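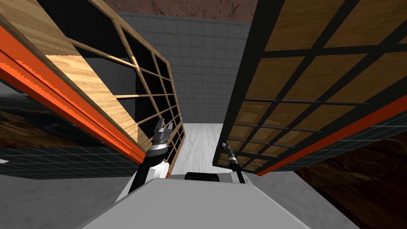 Returns and Stock Team, Jedthorpe warehouse

May 16, 2025

We had the Jenero meeting on Tuesday. Fifty minutes of slides, most of them simulation, and then a sandwich. I've been picking stock for 19 years and I have now sat through three of these presentations, so forgive me if I didn't clap.

The pitch is a two-armed robot that goes up and down between the shelving and does the fetching. In the rendering it has a narrow aisle between two wooden units, one gripper by the slats on the left and the other arm up near the corner on the right. The floor is white with a bit of marble in it. Ours is concrete and has a dip by bay 53 that every cart finds sooner or later.

I asked what happens when somebody else needs the same aisle. We pass each other all day long – you turn sideways, you say sorry, you take the thing your coworker was reaching for and hand it over. The Jenero man said the aisle would be "scheduled." So I wait for a robot to finish before I can get a box of hinges.

Gorazd Kolev, who runs our shift, is more hopeful than I am. His knees are bad and he would love to never touch a bottom shelf again. Fair enough. But the plan on the last slide had us going from five pickers to 2 per shift, with the others "moved to exception handling." I asked what an exception was. It's anything the robot can't pick. Torn boxes, wrong labels, stuff the Halilović truck drops off in garbage bags. That's the worst part of the job, and they want to make it the whole job.

They tried something like this at the Pliden site last December, with one arm on a fixed stand. A friend there tells me she spends her shift clearing stops and typing in why it stopped. Same pay. She used to know where everything was and now she has to look it up like anyone else.

The trial here is supposed to start after inventory. I've asked for the pick rates from Pliden in writing, with the stops included, and so far I have the slides again as a PDF.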